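Collecting grasp examples in a bin: reset policy, labels, cable snags
Forum > Data and Training > Manipulation

tirna_bench
Posted Dec 10, 2018
We are collecting grasp attempts with a KUKA arm over a gray bin. The goal is a success predictor: given the camera view and a proposed motion, output the probability that the gripper closes on something. Labels come from finger opening after the lift. The fixed camera is calibrated to the robot base and logged at every step.

Current procedure: an operator loads a mixed set of objects, starts the script, and the arm runs 200 attempts before anyone touches the bin. The objects get shoved around by the attempts themselves, so the arrangement drifts without help. After that the set is swapped.

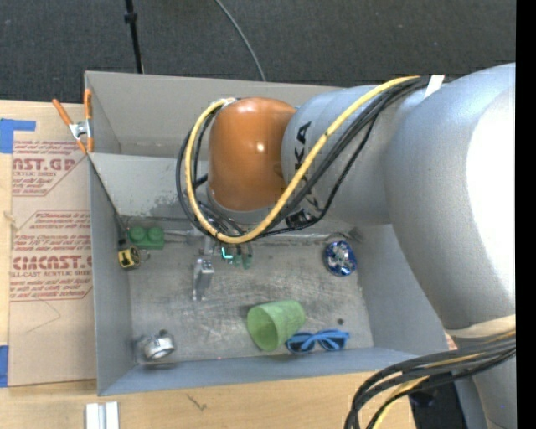
Two things I would like opinions on. First, whether 200 attempts per set is too many. Late in a run the small parts end up along the walls and the proposals keep hitting the same few positions. Second, whether to drop objects the fingers can't hold well. The tape measure and the cup are fine to keep, I think. The sunglasses are less clear. The lenses are dark, and our depth values on them are mostly missing.

gullau
Too many. Swap more often, or stir. We wrote a sweep motion that drags the closed fingers along each wall toward the middle every 20 attempts or so, and the pile-up problem went away. It costs a few seconds per sweep. Do not log the sweeps as attempts. We did that by accident in July and had to filter them out by joint trajectory.

M. Sabbagh
Disagree on the sweeping. If the deployed system will see objects against walls, the training set needs objects against walls. All you do with a sweep is make the success rate look better. Keep the hard states and fix the proposal distribution instead. What fraction of your proposals is random and what fraction comes from the current model?

tirna_bench
All random at the moment, uniform over the bin floor minus a margin. Success is low, as you would expect. I was going to switch to model proposals once the first network beats random on held-out sets.

M. Sabbagh
Then your margin is the problem. Uniform minus a margin means you never try anything at the wall, and the wall is where your objects are. Shrink it and add a contact check on the wrist.

gullau
Shrinking the margin is fine until a finger catches the top of the wall. We bent 2 that way. I would take slightly biased data over a week of downtime.

lundgren_r
Which side do the wrist cables loop on? We had a bundle that hung low enough to touch tall objects on one side of the gripper. The network learned that a standing bottle on that side was a bad target. It was correct for our rig and useless on the next one. Check it before you collect much more.

tirna_bench
They loop to the left as the camera sees it, and low. I haven't looked for contact. Will go through the logged images.

Ragnvald Öberg
On the objects: keep the sunglasses and anything else that is shiny or see-through. If you train on RGB, missing depth should not matter to the network. It only matters if the depth is what sets your approach height, and in that case use the known floor plane.

I would worry more about the label. Finger opening after the lift fails on anything thin. A folded temple of a pair of glasses reads as closed. We compare an image of the bin before the attempt with one taken after the lift, arm out of view in both, and use the difference as a second vote. Where the two disagree, someone looks. In our last batch the opening label was wrong on nearly 7 percent of attempts, almost all of them false negatives.

M. Sabbagh
Agree with this. Image difference has its own failure when the attempt pushes an object but does not pick it. Drop the object back and take a third image if you can afford the time.

tirna_bench
We can't do a third image at current cycle time, but before and after is possible. The arm has to park clear of the bin, which adds 4 seconds.

Plan for now: swap sets at 100, smaller margin with a force stop, no sweep, two-vote label. Cables get tied up higher before the next run. The existing data stays, tagged as the old setup.

gullau
Hold out by object and by set. If the same cup is in both splits, your validation number means very little.

lundgren_r
Also log the cable routing somewhere. Gusetti's export format has a free text field per session, and we use that.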